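4.2 What people told us about wearing their retainers

I went into this part of the study expecting the night-time numbers to be the interesting ones, and I was wrong. Of the 132 people who finished their braces at the Tollska and Grekcombe clinics and agreed to keep a diary, 100 sent back enough pages for us to use. Most of them wore the retainer at night pretty much as they'd been told. Daytime was where things got messy.

The trouble starts with lunch. You take the retainer out to eat, you wrap it in a napkin (so many napkins!), and then it either goes in the trash or spends the afternoon in a pocket. Fifty-nine of our diary keepers wrote about losing track of the thing at least once, and a good number of those entries mention a meal away from home. I'd guess the real number is higher, as people don't always write down the days they'd like to forget.

We also asked everyone to tell us about wear on the retainer itself – scratches, cloudy patches, small cracks near the back teeth. Our first version of the question just said "Is it damaged?" and the answers were all over the place. One person's ruined was another person's fine. So we rewrote it around surface marks and edge marks, and scored the two separately, which I'd recommend to anyone planning a diary study like ours.
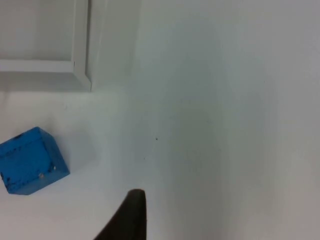 Figure 3. Blue wooden cube with a chip in the paint and scuffs along one edge.

With the new wording, edge marks came up far more often than surface marks. People who cleaned their retainers with ordinary toothpaste reported more scratches than people who used plain soap and cool water, though I wouldn't lean too hard on that, given that they picked their own cleaning method and we never checked it. The Jeon diary form (see Section 3.1) does have a box for cleaning products, but plenty of people left it blank.

Comfort was a happier story. Nearly everyone said the first week was tight and a bit annoying, and that talking felt odd. After that the complaints dropped off quickly, and they mostly came back when somebody had skipped a few nights and tried to start again. A few people gave up at exactly that point. We had hoped the Plorner reminder cards would help there, and the results for those are in Section 4.3.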